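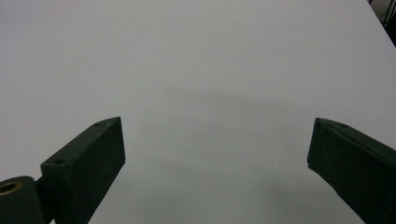 Takeshi Onishi says the first thing to settle was how many demonstrations were enough. The Vusia study used 3,610 of them, all done by hand with a pair of grippers and no robot arm. "We trained on 269 first," he says. "The policy reached for things fine - it just let go too early."

More data fixed most of that. Two-handed tasks still lag, and he won't guess at a date.

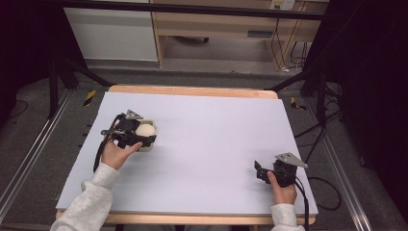
What comes next

Onishi wants 16 new tasks by January. "Small containers, mostly. Those are where we lose points."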